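I have been home from Mudgate for two days and I still smell like smoke, and I could not be happier about it!

For anyone who hasn't heard me go on about this already, Mudgate is a river town that holds a lantern walk every November, on the first Sunday after the boats come out of the water. The whole town goes down to the landing at dusk carrying paper lanterns on sticks, and they sing the same song over and over until the last person reaches the river. The song has 7 verses. I learned two of them, badly, from the older couple walking next to me, and I've been humming them in the shower ever since.

The lanterns are the part I really came for. They're made at the old Sastar mill, where you can drop in all afternoon and glue your own. Mine was supposed to be a heron. It came out more like a duck with a long neck, but it lit up beautifully and a little kid told me it was the best goose there, so I'll take it. This year's final tally went up in chalk on the mill door: 1,576 lanterns. That's more than the town has people!

Get to the landing before 5 if you want to stand near the water. I went the long way, past the Mansour bakery, and lost my good spot because I stopped for seed cake. No regrets - it comes warm, wrapped in brown paper, and they only bake it for the walk. The Trustetti brass band plays on the bridge while everybody files underneath, and the sound bounces off the stone so you feel it in your ribs. I got goosebumps both times we went under.

Then the singing stops, all at once, and people just stand there with their lights for a minute or so. I'm not a quiet person and even I didn't want to talk.
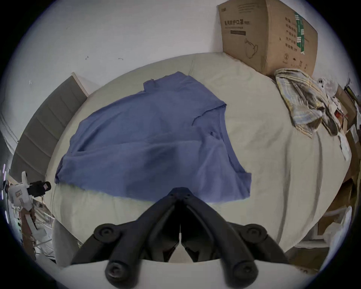

Packing for a night like this took me a couple of tries to get right. It gets cold by the river once you stop moving, so think thin layers you can add and take off, plus gloves you can still hold a stick in. A loose blue top like the one spread out on the bed works great as a bottom layer, with a sweater and a windproof jacket over it. Wear shoes you don't love, too, the path to the landing is pure mud (the name is fair warning).

Next year I want to stay the whole weekend and try the lantern workshop early, before all the good wire is gone. I'm already sketching a better heron.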